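The Reading of Rule 3

The Board of Conduct for Household Machines met at Gorkville on a Thursday in June, at nine in the morning, to hear the matter of the Lolto trials. Three members were present. Leonor Carrilho presided, as she had for every hearing since the Board was formed, and she began by asking that the windows be closed against the noise of the street.

The matter was a narrow one. The firm of Bitar had submitted its Lolto control program for approval, with the record of 3,000 trials carried out in simulated rooms. Rule 3 of the Standard required that a machine which could not account for the whole of its working area should open its gripper, hold still, and wait for instruction. In 461 of the trials the program had done exactly this. Bitar asked that 200 of those be struck from the record, on the ground that the rooms had been clear and that no person had been at risk. With those trials removed, the program would meet the requirement for completed work. With them left in, it would fail.

Johannes Mahlangu spoke for the firm. He was courteous and well prepared. He observed that a machine which stopped in a clear room was of little use to the household that had paid for it, and that the Standard had surely been written with usefulness in mind.

"Surely," said the chair. "Please show us where."

Mr. Mahlangu turned several pages and admitted that he could not.

The Board then called Ailbhe Geraghty, who had reviewed the disputed trials at the Prornthorpe office. Miss Geraghty was twenty-six years old and had not appeared before the Board until that day. She had brought her notes in a green folder, which she did not open.

She was asked whether the rooms had been clear. She replied that they had, so far as the reviewers could tell from the full plan of each room. She was asked whether the program had been given the full plan. She replied that it had not. It had been given only what its own camera could see.

"Then the firm is asking us to judge the machine by what we knew," said Fionnuala Moynihan, who sat at the chair's left and had been silent until then.

"Yes," said Miss Geraghty. "I believe that is the request."

Mr. Mahlangu rose to say that he would not have put it in those words. The chair thanked him and asked that one of the disputed trials be placed on the screen, so that the members could look at it for themselves. The clerk dimmed the lights.
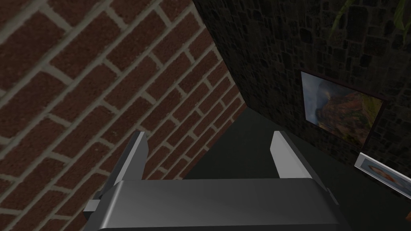 Miss Geraghty explained that the instruction in this trial had been to cross the room and wait. The program had stopped before crossing. Its report, as with all such reports, ran to a single line: area not accounted for, holding.

"And what was there?" asked Mrs. Moynihan. "In the part it could not see?"

"Nothing, ma'am. I checked the plan twice."

"But it did not have the plan."

"No, ma'am."

The chair looked at the screen for some time. She had been an inspector of elevators in her youth, and it was known among the staff that she had once closed a hotel for an entire weekend over a door that shut a little too quickly. She asked Mr. Mahlangu whether the firm could teach the program to look about before it stopped — to turn, or to step back, and so to see more.

He said that it could be done. It would require new trials and would delay the release until winter.

"Then the firm may wish to begin," said the chair.

The members withdrew at a quarter past eleven and returned before noon. The finding was read aloud by the clerk, Caoimhe Ní Mhurchú, and is entered here as she read it. The request to strike 200 trials was refused. A stop made in keeping with Rule 3 was to be recorded as a stop, whatever the reviewers might afterward learn about the room. Approval was withheld, without prejudice to a new submission.

Mr. Mahlangu gathered his papers and shook hands with each member in turn. At the door he found himself beside Miss Geraghty, and he asked her, with no unkindness, why she had checked the plan a second time if the answer made no difference to the rule.

She considered the question. "I wanted to know," she said.

He held the door for her. Behind them the clerk had opened the windows again, and was calling the parties in the next matter, which concerned the proper height of a warning label.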